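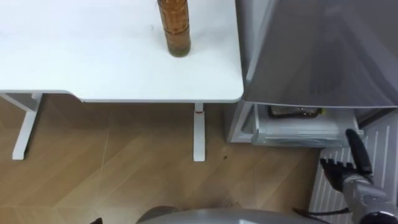
The machine that minds the fridge

5 min read

Grevau makes sauces and syrups, and it makes them with a lot of tasting. Samples come in from the kitchen all day, get labeled, go into cold storage, come out again, get compared with last month's batch, and go back. The test office holds roughly 3,000 of them over a year. Until May, every one was fetched by whoever happened to be closest to the door.

Now a good share of that fetching belongs to Skadeo, a two-armed robot with black, many-fingered hands and the patience of a very good librarian. It was built by Sallent, a small firm that had mostly worked with hospitals, and it spends its shift going between desks and refrigerators, opening drawers, lifting things out and putting things away.

I spent a morning there and found it hard to look at anything else. Drawers are wonderful problems! They stick, they bounce back, they roll out farther on one side than the other. A person sorts all of that out with a nudge of the hip while talking about lunch. Skadeo has to feel its way through, fingers spread, adjusting its grip a little at a time, and when a drawer finally slides open as it should you want to clap. (I did, once. The tasters were kind about it.)

The bigger story is what has happened to the tasters' day. There are 35 people in the building and five of them work in the test office. They used to plan their sessions around the fetching, so a comparison of four batches could eat most of a morning. These days the samples are called up the evening before, and the first tasting starts at 8:30 with everything already on the desk. One taster told me she had gone back to keeping proper notebooks — pages of them, with drawings — for the first time in years.

Some things got harder. Labels have to face forward, every time, and the old habit of leaving a half-finished tray wherever there was room has had to go. People grumbled about that, and a few still do. The robot is also slow. If you want one bottle in a hurry, you get up and take it yourself.

Deschamps, the packaging plant across the yard, has asked to borrow Skadeo for a month to try it on their supply cabinets. The test office has said yes, as long as it's back before the autumn syrups come in.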